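Filtberg Student Robotics Challenge

The Filtberg Student Robotics Challenge is an annual competition for student teams in which wheeled robots cross an open indoor floor between fixed platforms and return to their starting side without help from their operators. It is organised by the Filtberg technical school together with the Ditcombe robotics club, and is held over two days in May.

History

The contest grew out of a second-year project set by Libor Havlíček, who taught control engineering at Filtberg. The original task used lines of tape on the floor. The tape was dropped after the first few years, when most entries had become simple line followers, and teams have since been required to find the platforms by range sensing or by camera. Ditcombe joined as a partner when the contest was opened to outside clubs.

Rules

A team has up to 12 members, of whom no more than 3 may stand at the start line. Each run lasts 180 seconds. The robot must leave its starting area, stop beside each platform in an order drawn by the judges, and return. A stop is valid if the robot stays still within 50 centimetres of the platform until the judge gives a signal. Contact with a platform or a cable ends the run, but points already scored are kept.

Robots may carry any sensors that are safe for bystanders. Radio contact is allowed for the emergency stop only. Batteries are inspected before the first run and again if they are changed.

Entries

Teams build their own chassis or adapt the Trukik, a four-wheeled base developed by former Ditcombe members. The Trukik class is scored separately. The Sýkora, entered by a team under Ľubomír Danko, was the first robot to complete the full course using a camera alone. Its software was later used for teaching at Filtberg.

Course

The floor is left plain, and robots have few surface marks to use for position. The platforms are placed on different sides of the open area, and their layout is changed between the first and second days.

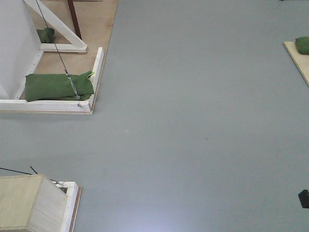
Coralie Pryor, course editor

The platforms at the left of the floor have plywood surfaces and white-painted wooden framing. Green sandbags lie on the platform with the diagonal brace and on the one across the floor. Thin dark cables are attached by small metal fittings, and one of them includes a turnbuckle. Cables are a known difficulty for robots with a single low range sensor, as a scan taken close to the floor may pass beneath them.

Scoring

Each valid stop earns the same number of points, with a bonus for a completed return. Ties are settled by the shorter time. The scoring sheet now in use was drawn up by Nicanor Riquelme and last revised on Thu 4 February.

See also

Trukik
Ditcombe robotics club
Mobile robot navigation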